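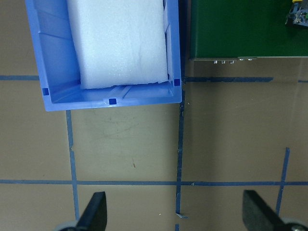
Packing foam is the bulkiest thing Sylvie MacDonald handles in a working day and the lightest. She runs the returns room at Troltach, a repair shop for bench instruments, and decides which pieces go back out under a customer's unit and which go in the trash. Her rule for storage is one slab to a bin. A white block with torn, uneven edges, like the one lying in the blue bin, nearly fills it from side to side, with slim gaps left and right and a strip of floor showing below. "I want that gap," she says. "If the slab wedges against the ribs, people pull it out by a corner, and the corner stays in the bin."

MacDonald took over the room in July, after Harvey Turcotte moved to receiving. Turcotte had kept foam in bags hung from the wall. The bags took up less floor, but pieces of different density ended up together, and a packer had to empty a bag to find one slab. She replaced them with open bins on shelving, 33 in all, sorted by thickness and then by length.

Torn edges do not bother her much. "An edge tear is cosmetic until it reaches the part that carries load," she says. "I look at the face. I press it with my palm in the middle and again near the ends. If one place gives more than the rest, it's done." A slab that passes is trimmed only when loose beads come away on the hand. Trimming is done with a long knife on a cutting board, in one stroke. Sawing back and forth makes more beads than it removes.

Beads are the main complaint from the repair benches. They carry static, stick to the inside of housings, and get into fan openings. Keegan Bouchard, who packs most of the outgoing units, puts each instrument in an antistatic bag before any foam touches it and folds the mouth of the bag over twice. He also wipes out the bins every Friday. "Damp cloth, not a brush," he says. "A brush just moves them to the next bin. The channels in the floor are where they collect, so you run a finger in the cloth along those."

The two disagree about reuse. Bouchard would retire a slab after 4 trips whatever its condition. MacDonald objects to a fixed number — a slab that held a light meter has had an easier life than one that sat under a power supply. For now they write the trips on the end of the slab in pencil, and anything that reaches 5 goes to her for a second check. Marker is not allowed, as the solvent in some pens eats into the foam.

Cartons are a separate matter. Troltach buys them new from Wulitz in two sizes, and the slabs are cut to suit the larger one, with 26 millimeters of foam as the minimum under any unit. Heavier instruments get two layers with the joints offset.

Asked what she would change next, MacDonald names the labels. They are on the shelf edge at present, so a bin put back in the wrong place takes on the wrong thickness. She wants them on the bins. Bouchard wants them on both, and a spare cutting board.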